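Keeping the Hum Down: Mains Power and Noise in a Shared Workshop Building

Tillgate is a former dye works divided into small rented units, with a mix of joiners, print finishers, repairers and engineering tenants. The building's facilities engineer has spent most of the past year on one subject, which is noise. We spoke in the plant room with the door closed.

The complaints began in September, after the old ventilation plant was replaced. "The new fans moved more air and used less power," the engineer said. "On paper the job was finished. Then I started getting calls from the upper floor about a tone."

The tone was at 105 hertz. It could not be heard in the plant room, where broadband fan noise covered it, but it was clear in units that share the east wall. Measurements with a handheld meter gave unremarkable overall levels. "An A-weighted reading discounts low frequencies. If you only look at the single number, you will tell the tenant there is no problem. You have to look at the bands."

The first suspect was the fan itself, a Fandis unit on rubber mounts. The mounts were within their load range and the impeller was in balance. The engineer then clamped an accelerometer to the duct hangers and found the path. Three hangers had been fixed directly to a steel beam, with no isolator, and the beam carried the vibration into the wall.

"It took an afternoon to fix and two months to find," the engineer said. "I had the drawings, and the drawings showed isolators."

Work in the units continued throughout. Access was agreed with each tenant in advance, and most measurements were taken before 7 a.m.
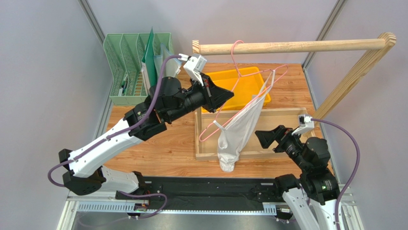
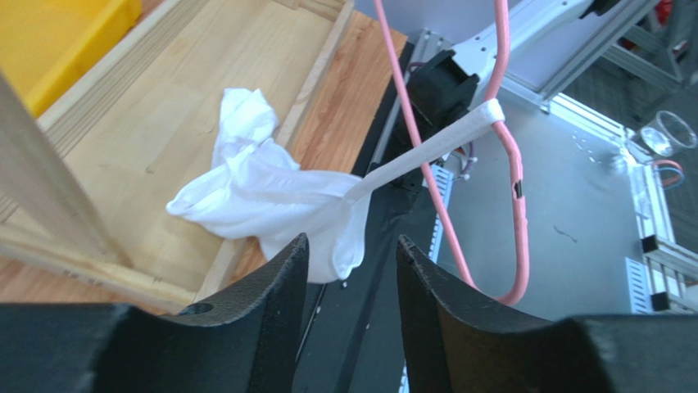
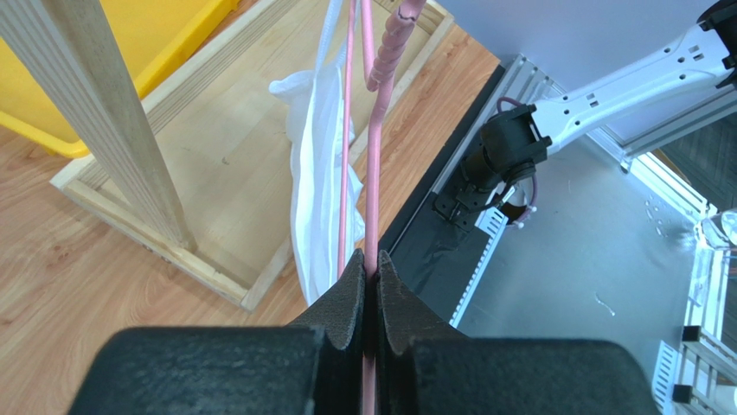
Robot arms with a pink hanger and white cloth.

With the hangers corrected, the tone dropped below the background in every unit but one. That unit sits under a riser, and its problem was air noise at a damper. The damper was nearly shut to balance the system, so air passed through a narrow opening at high speed. The engineer lowered the fan speed to 89 percent and opened the damper to suit.

"People balance a system by closing things. It works, but you pay for it in noise and energy. Slow the fan first."

I asked about lining the ducts. A contractor, Ernisent, had quoted for a 600 mm lined section on each branch. The engineer declined it. A lining that short does little at 105 hertz, and the dust from the joinery units would have made it hard to keep clean. A silencer from Zaugg was fitted at the main discharge instead, mostly for the benefit of the houses behind the yard.

The engineer now asks installers for photographs of every hanger before the ceiling panels go up. The next job is the compressor room, where the pipework has the same kind of rigid fixings. "I already know what I'll find. I still want the measurements first, so there is something to compare with."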